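Town Guide Wanted, Verner Visitor Office

The Verner visitor office is hiring a seasonal guide for walking tours of the old town. The job starts in April and runs through October. We are a small office across from the bus stop on Sobczak Street, and we also answer questions for travelers headed up to Narkden and the lakes.

Verner is a hill town with a market square, a covered well and a stretch of the original wall. Most visitors stay half a day. The standard tour leaves the square at 10 a.m., takes 2 hours and finishes at the Plonel gate. In August there is a second tour at 4 p.m.
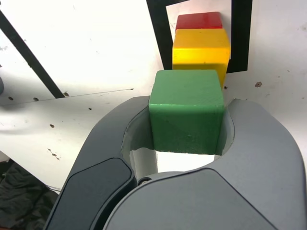
What the job involves

Leading the tour in English, in groups of up to 17. Selling tickets and maps at the front desk between tours. Keeping the opening hours of the church and the mill museum up to date on our notice board. Walking the route before the season and reporting loose paving or missing signs to the town hall.

The route includes the steps to the upper church, a climb of roughly 300 feet from the square. You will do it in all weather, often twice a day.

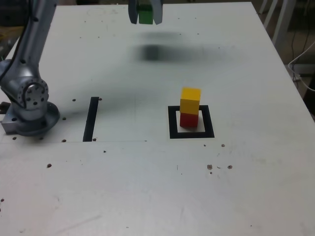 Danuta Bednarek writes that the history can be learned over a winter, and that the harder part is keeping a group together on the steps when half of them want to stop for the view. She suggests new guides follow the tour a few times before leading one.

What we ask for

Clear spoken English and one other language. German or Polish is useful. You do not need a guide license when you apply, but you must pass the regional exam by the end of your first season. The office pays the exam fee.

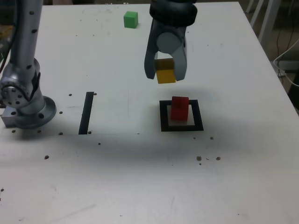 Hours are 5 days a week, including most weekends. Pay follows the town scale for seasonal staff. A room above the office can be rented for the season if you live outside Verner; it has a shared kitchen and no parking.

To apply, send a short letter and a list of past jobs to the visitor office by the end of February.
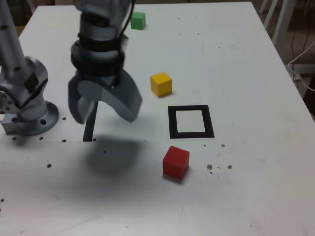
Please say in the letter which languages you speak and whether you need the room. Interviews are held at the office in March and include a short walk around the square. Travel costs for the interview are not paid.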